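Small Shops, Long Hauls: Manzano Firm Finds Buyers Abroad for Refurbished Equipment

When Cletus Delacroix signed the lease on a former feed warehouse in Manzano, he expected to sell rebuilt office computers to schools and clinics within a day's drive. Two years later, most of what leaves the loading dock at Redason goes overseas.

The first foreign order came from a distributor called Zostport, which wanted 14 machines for a trial. Delacroix quoted a price that didn't cover the freight. "We lost money on it and I knew we would by the time the truck pulled out," he says. "But they ordered again in September, and by then I had learned how to read a shipping quote."

The company now ships about 1000 desktops a year. Export manager Hortensia Navarrete handles the paperwork, and she says that is where small manufacturers and refurbishers tend to get hurt. Used electronics fall under different import rules from one country to the next. Some buyers need a test certificate for each unit. Others need proof that the goods are working equipment and not scrap, and a shipment without that proof can sit at the port while storage fees add up.

"I tell people to call the customs broker before they call the customer back," Navarrete says. "If you have already given a price, you are stuck with it."

Packing took longer to get right. Redason's early pallets were stacked too high, and one load arrived with crushed corners on the bottom row. The company switched to a heavier carton from Grudard, a regional packaging supplier, and cut the stack by a layer. Freight per unit went up. Damage claims dropped enough to pay for it.
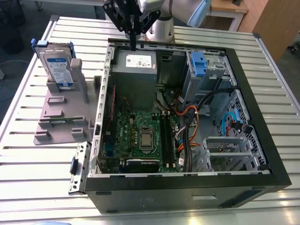

Labor is still the biggest cost in the building. Redason prices its bench work by the unit, and the time allowed for each one is built into the export quote. A tower gets laid on its side with the panel off, so the power supply, the processor socket and the two memory slots can all be reached from above. Delacroix would like to shorten that stage, but he says overseas customers have little patience for returns, and sending one machine back can wipe out the profit on several others.

Currency is the other worry. Redason quotes in U.S. dollars and holds a price for 30 days, a term Zostport has asked to extend. Navarrete has offered 45 on larger orders, with a deposit.

Delacroix plans to add a second loading door before he looks for another distributor. The contractor is due to start on the wall once the concrete pad has been poured.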